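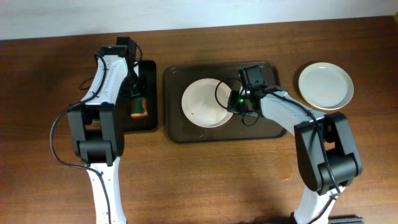

Budget for a two-arm cell, what am I missing?

mlenz_27
We have a quote from Tuvimach for a pair of arms for plating, mostly toast and small sides. Price looks fine until you get to the service plan. Anyone paid for one of these and kept it past the first year?

fhennessy
Ask what "up to 540 plates a shift" means. Whose plates? Same bread every time?

mlenz_27
Sales says mixed menu. I asked for a log and got a brochure.

V. Hladun
Then you have your answer. I'd put 30 percent on top for spare grippers, cables and somebody's time, and I'd still expect to be short.

chavez_f
30 is way too gloomy. We budgeted 100 hours for setup on our Hisar pair and came in under. Toast is easy.

V. Hladun
Toast with stuff on it sheds. Who wipes the plate? Is that in your 100 hours?

chavez_f
A person wipes the plate. Same person who did it before.

fhennessy
So you bought two arms and kept the person.

chavez_f
Kept the person, moved her to the counter for most of the shift. The numbers work for us.

mlenz_27
Can you post them?

chavez_f
I'd have to ask.

V. Hladun
Lease one first, Marlene. Three months, and get the exit fee in writing. Zarnance wouldn't give us one until January.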